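Ticket 1095 - Lovside booking calendar drops entries after sync
Status: Open (reopened by requester)
Priority: Normal
Requester: Elspeth Chisholm
Assigned: Mohit Thakur

Elspeth Chisholm, 8 June 2018
Reopening this. The ticket was closed with the note "resolved by update" and I don't believe it. I installed the update. Two bookings still vanished from the shared calendar overnight, and both had been entered from the Halport office.

Mohit Thakur
Sorry about that. Could you clear the browser cache, sign out and sign in again? This fixes most display problems.

Elspeth Chisholm
I did that last time, and the time before. It isn't a display problem. Heather Lamont looked on her own machine and the bookings were gone there too. They are also missing from the export, and I don't see how my cache could reach into the export.
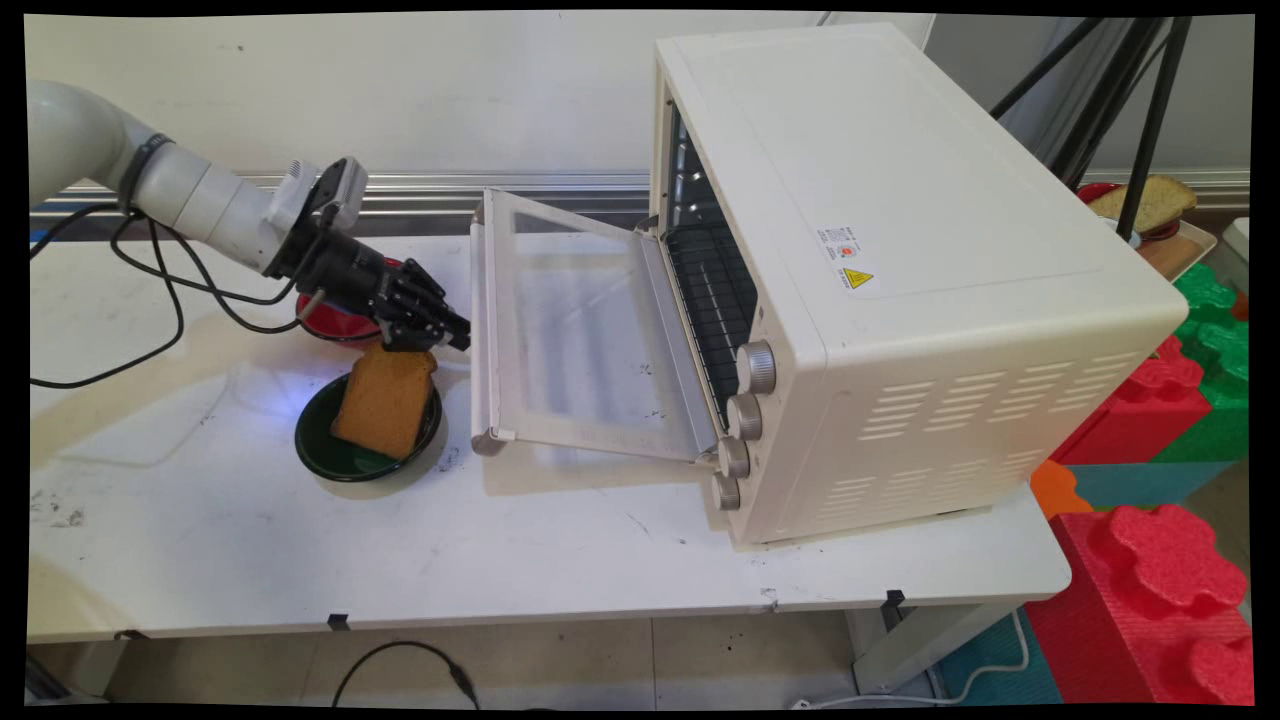

Mohit Thakur
Understood. What is the sync interval set to at Halport, and is anyone there still on the old desktop client?

Elspeth Chisholm
The interval is 60 minutes. Magnus Imrie still has the old client because the new one won't print his weekly sheet. I was told in October that the two could run side by side. Was that ever tested?

Dae-han Bae
Taking a look from the server side. The log shows error 111 at each sync from Magnus's machine. The old client sends its whole copy of the calendar and the server accepts it as the newer one, so anything entered since his last sync gets overwritten. The update changed the error message but left that behavior alone.

Elspeth Chisholm
So "resolved" meant the message went away. Fine. What do I do now?

Dae-han Bae
Please have Magnus close the old client and leave it closed. I've restored both bookings from the backup - check the times, as the backup may hold an earlier version of them.

Elspeth Chisholm
Both are back. One has the wrong start time and I've corrected it by hand. Magnus has closed the client and wants to know how he prints his sheet. I'd like this left open until the calendar has survived a full week, and please don't let the system close it automatically.

Mohit Thakur
Auto-close is off. Printing question moved to its own ticket.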